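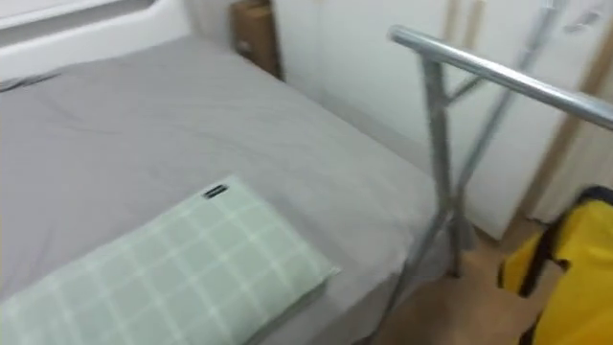

Storkcombe guest room notes - README

Everything in this folder is for the two guest rooms at Storkcombe. Text files only, plus one spreadsheet of linens. Read this first, then linens, then the rest if you have time.

What's in here

linens.csv - 167 rows, one per item. Columns: item, size, color, room, bought, last_washed, notes
rooms.txt - which bed is which
wash.txt - temps, soap, what not to mix
old/ - leave it alone please

Units

Sizes in inches. Mattress depth is in there too, measured at the side not the corner. Dates are month only (May, not the day). If last_washed is blank it means I didnt write it down. Does not mean dirty.

Known problems

Color names are a mess. "Gray" and "grey" both used, search for both. "Sultana" is the dark purple set, that was the name on the package and it stuck. Fladari towels are listed under bath AND spare, so totals come out 6 too high. Will fix.

Rows 20 to 50 were typed in on a Sunday night from paper. Check them before you order anything.

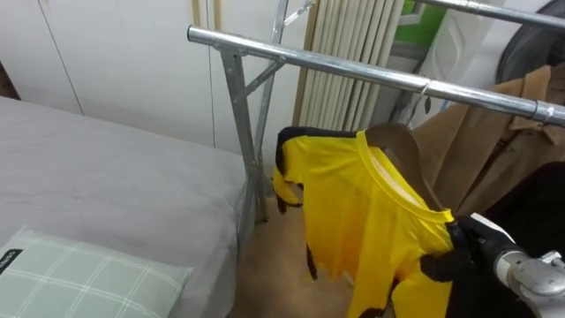 Guoqing Kang

Washing, short version

Fitted sheets on their own. They eat the pillowcases otherwise. Warm, not hot. Shirts and other clothes get hung up, never the dryer, the yellow ones go seperate the first few times. Shake everything out before hanging. Towels last.

Pillows themselves twice a year, cases every change of guest. Write it in the sheet when you do it, not a week later.

Changes

- added mattress depth
- split pillowcases from pillows
- Udell blankets moved to the hall closet, room column updated
- took out the curtains, they have their own file now (Imtiaz Siddiqui keeps that one, ask him)

To do

Prices. Half the bought column. A proper list of what fits the narrow bed, right now its just "try the blue one".

Reuse

Copy the layout for your own place if its any use. Keep the header row or the totals break.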